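各位下午好。先说一下今天讲什么：地方政党怎样选总支部书记，我们这次改了哪些规则，改完以后哪些地方还没理顺。讲四十分钟，剩下的时间提问。

（翻到第一页）

Boliris区的总支部在三月份换届。原来的书记任满两届，按章程不能再连任。提名窗口开了两周，收到的提名表里有两份因为附议人不够被退回，最后进入投票的是两位候选人。

这里停一下，问问在座有谁参加过基层党内选举。如果举手的人多，下面“附议人”那一段可以讲快一点。

附议人的规定是这样的：每位候选人需要16名党员附议，附议人党龄满一年，党费交清。旧章程只写了“若干名”，由总支部自己掌握。Vivlow支部过去要五个，Pacheco支部过去要三十个，同一个区里差这么多，每次换届都有人申诉。这次统一成16个，申诉少了，还剩一类，后面讲。 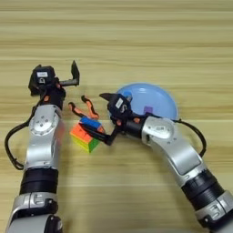 第二部分，选民名册。

名册上有投票资格的党员是3699人。这个数字是提名截止那天中午十二点冻结的，之后入党的不算，之后退党的划掉但不补。冻结时间写进章程是这次新加的。上一次换届的时候，名册在投票前三天还在变，Illudton支部一口气报上来155名新党员，到底能不能投票，区里和支部各说各的，最后是上级仲裁下来才算数，书记晚了六个星期才就职。

讲到这里不要展开讲Illudton那批人是怎么入党的。有人问，就说仲裁决定的全文在区办公室可以查阅，今天只谈程序。

名册冻结之后还有一个核对期，五天。党员可以去支部看自己的名字在不在上面，不在的话当场填更正表。去年底试行的时候，很多人不知道有这个核对期，所以这次通知发了两遍，一遍短信，一遍纸质信。纸质信的花费比预想的高，明年要不要继续发，执委会里意见不一致。

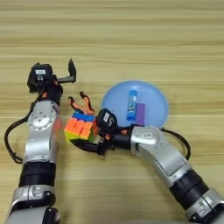 主讲：Lihua Tang　｜　整理自讲稿，分类见文末

第三部分，投票和计票。

投票分两种，到场投和邮寄投。到场投票在四个支部同时进行，上午九点开，晚上七点关。邮寄票以寄到时间为准，邮戳日期不算。这一条争议最大。住得远的党员觉得吃亏，他们的信在路上要走四五天。支持现行办法的人说，按邮戳算的话，计票就得往后拖一周。

我个人的看法是可以折中：收件截止时间不动，选票提前五天寄出去。这样不用改章程，只改日程表。

（翻页，给听众半分钟看流程图）

计票在区办公室，两位候选人各派两名监票人。监票人可以提出异议，不能碰选票。有异议的票单独放一摞，全部计完以后由选举小组逐张裁定，当场宣布理由。异议票如果少于两人得票之差，也照样要裁定，不能因为不影响结果就放过去。这句话请讲慢一点，上次有人听成了相反的意思。

第四部分，剩下的问题。

前面说过，附议人统一以后还剩一类申诉，就是重复附议。一个人给两位候选人都签了名，算谁的？现在的做法是两边都作废，候选人有两天时间补签。候选人觉得不公平，因为他没有办法知道对方的表上有谁。有人提议按签字的先后算，但是表上的日期是自己填的，查不了。这个问题七月的执委会要讨论，今天不下结论。

还有一个是新书记和全国总部的关系。总支部书记由党员选出来，竞选主任由总部任命，两个人坐同一间办公室，预算却走两条线。书记对外代表区里，竞选主任掌握宣传的钱。Pacheco支部那边提过一个方案，让书记对竞选主任的任命有同意权。总部还没有答复。 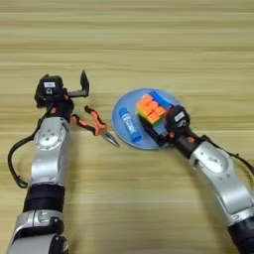

如果时间不够，下面这一段跳过。

关于青年组和妇女组的代表：两个组在区执委会里各有一席，由组内推选，不参加书记选举的计票工作。过去有支部让青年组的人来当监票人，严格说并不违反规定，但是容易引起误会。新的工作手册建议不要这样安排，只是建议，没有写成硬性条款。

最后把日程再念一遍：提名两周，名册冻结，核对五天，寄出选票，到场投票一天，当晚计票。申诉期从公布结果的第二天算起，一共七天，用书面形式，写清楚针对哪一条规定。口头申诉不受理，打电话也不行。

提问的时候请先说自己是哪个支部的。关于具体个人的问题，会后到前面来单独谈。

分类：党务与选举 ＞ 基层组织　标签：换届、章程、讲稿

读者评论

老周在Vivlow：我们支部以前五个附议人就够了，现在要16个，小支部的人参选会更难。希望手册里写明可以跨支部找人附议。

mei_0：问一下，核对期去看名册要不要带党员证？通知上没有写。

北桥：邮寄票提前五天寄出这个办法我赞成。我住得远，上次收到选票的时候只剩两天了。

河边人：重复附议两边都作废，那签名的人自己要不要负责任？讲稿里没提到。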